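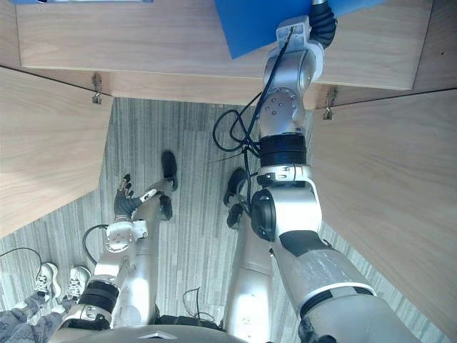
Ignacio 双臂操作示范采集项目进展报告

致 Fokside 基金项目管理部
提交单位:Molteo 数据与学习组,Plesumholm 实验室
提交日期:2020年10月23日

各位同事:

先问大家好。上一份报告交出去以后,我们收到了你们写得很细的回信,里面好几条意见我们是打印出来贴在工作台旁边的,这次报告也尽量顺着那封信的思路来写。有些地方可能写得啰嗦了些,请多包涵,我们总觉得采集这件事的好坏都藏在琐碎里,略过去了,你们反而不容易判断钱花得值不值。

简单交代一下整体情况:柜子类任务的示范采集已经走上正轨,到9月底,完整录制的示范达到300条,复核时剔除了26条。盒子类任务起步晚一些,眼下还在边采边改流程。训练方面只做了很初步的尝试,后面会单独说。设备总体平稳,线缆管理和腕部相机的清晰度还有欠账。

一、这段时间在采什么

按照合作计划,我们选的是家里和办公室里很普通的两类动作。一类围着柜子转,包括打开柜门、拉开抽屉、把抽屉推回去、关门;另一类围着盒子转,包括扶住盒子、捏住盒沿、把它挪到指定位置。两类动作看上去都很平常,人做起来几乎不过脑子,可是要给学习系统准备示范,就得把每一次伸手、接触、用力、松开都记得完整,而且前后要对得上。

所谓一条示范,我们的定义和计划书里一致:从双手离开起始姿态开始,到任务完成、双手回到安全位置为止,中间的头部画面、腕部画面、双臂与手指的关节读数以及操作员的指令,全部按同一个时钟记录下来。少一路就不算完整。这个规矩定得比较死,夏天的时候大家也有过抱怨,因为偶尔一路腕部画面掉了几帧,整条就得重来。用到现在,我们觉得还是值得坚持,后期整理省下的工夫远远超过重录花掉的时间。

每条示范之前,操作员会念一遍任务说明,例如“请打开右侧柜门”或者“请把抽屉推回去”。说明的措辞我们刻意不统一,由操作员按自己的习惯说,再由整理数据的同事归到相应的任务下面。这一点是采纳了你们回信里的建议,希望将来系统听到不同说法时不至于发懵。

二、柜子类任务

柜子是这一阶段的主角。浅色木面的柜体,下面是对开的柜门,抽屉面板上装了蓝色的条形拉手。拉手的颜色和木头差别大,头部画面里很容易找到,对标注的同事也友好得多。早先我们试过和柜体颜色相近的拉手,标注时常常要把画面放大了反复看,两个人标出来的接触时刻还总对不上。

起始条件我们分成几种来录:柜门关着的,柜门开到一半的,两扇门都敞开的。抽屉任务大多在门敞开的条件下做,手臂要从两扇门之间伸进去,留给肘部的空间不算宽裕。操作员刚上手时,注意力都在手指上,肘部容易蹭到门的内侧。我们后来在培训里加了一个小练习,先不碰抽屉,只把手送到拉手下面停住,再原路退回来,练顺了再正式录制。练习本身不计入示范数量,不过原始数据也都保留着,也许将来研究避碰的同事用得上。
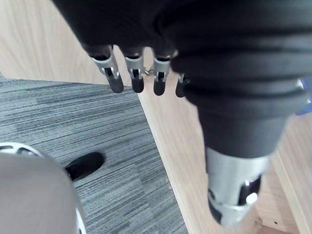

培训上我们还有一点体会想多说几句。新来的操作员往往希望动作做得又快又漂亮,录出来的示范却不一定好用,因为手指接近物体的那一小段太短,画面里还没看清楚就已经碰上了。我们现在请大家在接触之前有意放慢,接触之后再恢复正常速度。这样录出来的示范看着有些慢条斯理,可是接触前后的信息要丰富得多。目前有12名操作员通过了柜子任务的考核,可以独立录制,彼此的风格差别还挺明显:有人喜欢先调整手腕再伸手,有人伸到了跟前才慢慢转。我们没有去统一这些习惯,只要任务完成、动作安全,就都收进来。

录制节奏上,操作员每做完一组就换下来休息,由下一位接着做。长时间远程操作双臂很耗神,疲劳以后动作会变得犹豫,手指反复开合,复核的时候一眼就看得出来。九月初有几天我们赶进度,轮换拉得太长,后来被剔除的示范里有不少就出自那几天。这个教训我们记下了,往后宁可少录几条,也不再压缩休息。

三、示范的复核与剔除

复核分两遍。头一遍由程序检查各路数据是否齐全、时间戳是否连续、关节读数有没有突然跳变。第二遍由人来看,从头部画面看起,必要时再对照腕部画面。人看的这一遍最花时间,也最有价值。例如抽屉拉开以后又被手背带回去一点,程序完全看不出问题,看画面的人却会停下来想一想,这到底算完成还是没完成。

像这样模棱两可的情况,我们起初各判各的,后来攒了一份判例,写明遇到什么情形按什么处理,附上对应的画面片段。判例现在已经有厚厚一沓,下次报告时我们会整理成附件一并交给你们。剔除的原因主要有这么几种:

腕部画面缺帧,时间对不齐;
操作员中途改了目标,任务说明与动作不符;
手臂或手肘长时间推着柜门,动作没有参考价值;
结束时双手没有退回安全位置,录制就停了。

被剔除的示范没有删掉,单独放在一个目录里,标清了原因。组里有同事一直主张失败的示范也有用处,我们倾向于赞成,只是现阶段还没有精力去验证。 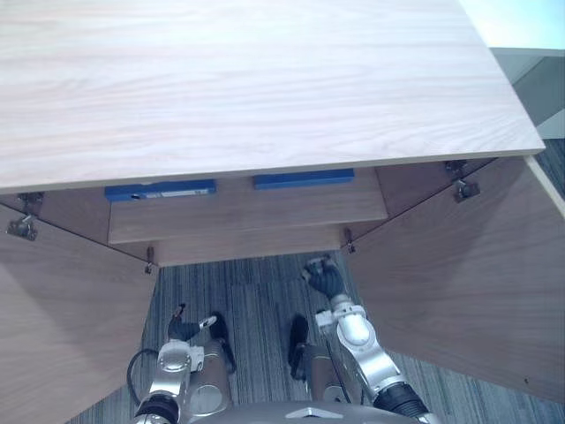
标注方面,每条示范目前标四类时刻:开始接近、首次接触、开始用力、完全松开。首次接触最难标,手指从上方或侧面过去时,头部画面常被手背挡住,只能靠腕部画面来判断。我们的做法是两位同事各标一遍,相差太大的再坐到一起看。比起春天那会儿,现在需要坐到一起看的情况少了许多,一半要归功于判例,另一半大概是大家看得多了,眼力确实练出来了。

顺便说一句,标注工具在九月做了一次更新,可以把头部和腕部画面并排放着同步播放。以前要在几个窗口之间来回切换,标一条要喝掉一杯茶,现在顺手多了。负责工具的同事还加了快捷键,大家都很感激。

四、盒子类任务

盒子类任务的难处和柜子很不一样。柜子不会跑,盒子会。手指碰到盒沿的角度稍微偏一点,盒子就在桌面上转开了,后面整套动作都要跟着调整。我们喜欢这种情况,因为示范里出现了人是怎么补救的,这正是学习系统最缺的材料;可它也让“任务完成”的标准变得不太好写。

现在的流程是这样:盒子放在木质桌面上,每条示范前由助手换一个位置和朝向;操作员先把手指伸到盒沿上方,拇指从另一侧靠过去,捏稳以后再移动。盒子的摆放我们起初是随手放,后来发现人随手放东西其实很有规律,总是差不多的地方、差不多的角度,于是改成由程序给出位置,助手照着摆。多样性立刻好了不少,代价是每条示范之间的准备时间变长了。

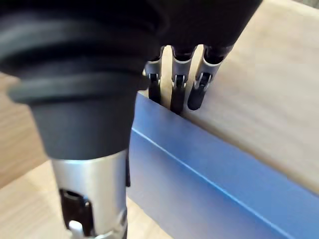
图:腕部相机视角,手指伸向蓝色盒子的上沿,拇指位于盒沿的另一侧。

盒沿两侧的手指互相遮挡,是这类任务目前最头疼的地方。腕部相机离手近,手一动画面就容易发虚,指尖的细节看不太清楚。我们试过调高照明、缩短曝光,有改善,但快速移动时还是不够理想。下一步打算换一种快门更快的相机做对比,采购申请已经写好,金额在设备预算之内,不需要额外追加,届时会按规定先报给你们备案。

另外,拇指的控制映射也在调整。人的拇指很灵活,映射到机器人手上以后,操作员普遍反映“总觉得差一口气”,需要多转一点才到位。我们给每位操作员单独做了标定,手感好了一些。标定数据和示范存在一起,以后如果要重新换算,也有据可查。

五、初步训练情况

这一部分写得会比较谨慎,请各位理解。我们用复核通过的柜子示范训练了一个最简单的模仿模型,只负责关柜门这一件事。在门的位置与示范相近时,模型多数时候能把手送到合适的地方;门开得特别大,或者手臂的起始姿态偏离较远时,它就会犹豫,在门边来回试探。由于测试次数还太少,我们不打算在这份报告里给出成功率,免得数字流传出去造成误会。等测试方案定下来,再正式报告。

不过这次尝试已经反过来帮了采集的忙。模型犹豫的地方,往往就是示范里覆盖得稀疏的地方。我们据此重新排了录制计划,把柜门开到最大的情况和手臂从低处起始的情况往前提了。

六、设备与场地

机器人本体运行平稳,没有发生影响人员安全的情况。最常见的停顿来自线缆:手臂伸进柜门之间时,手臂旁边的线缆会跟着晃,偶尔挂在门边上,需要停下来整理。我们重新走了一遍线,肘部以上好多了,靠近手腕的部分还在想办法,既要留够活动的余量,又不能太松。

场地方面,采集区铺的是灰色条纹地毯,外面一圈是浅色木地板。请大家留意的是,地毯与地板交界的地方脚下容易绊一下,我们已经在安全须知里加了提醒,来访的同事进场前也会听到一遍。录制期间旁边始终留一位同事照看,手边有急停按钮,这一条从项目开始到现在没有松动过。

七、下一阶段安排与请求

接下来我们准备把重心移到盒子类任务,目标是再增加200条通过复核的示范,同时补齐柜子任务里覆盖稀疏的起始条件。标注的判例会整理成文,训练和测试的方案也会写成草稿,请你们提意见。

有两件事想请 Fokside 帮忙。一件是数据的存放,画面数据增长得比计划书里估计的快,现有的存储空间到冬天会比较紧张,不知能否在不改变总额的前提下,把一部分差旅预算调到存储上来,今年差旅本来也用得很少。另一件是你们上次提到的其他受资助团队,如果有哪家也在做柜子或抽屉的操作,我们很愿意交换标注规范,彼此对照一下,哪怕只是开个短会聊聊也好。

经费明细与数据清单随本报告另附。若有哪里写得不清楚,请直接来信,我们会尽快答复。也随时欢迎大家到 Plesumholm 来看看,提前打个招呼,我们把录制时间排开,留出工夫陪各位慢慢看。

此致
敬礼

Molteo 数据与学习组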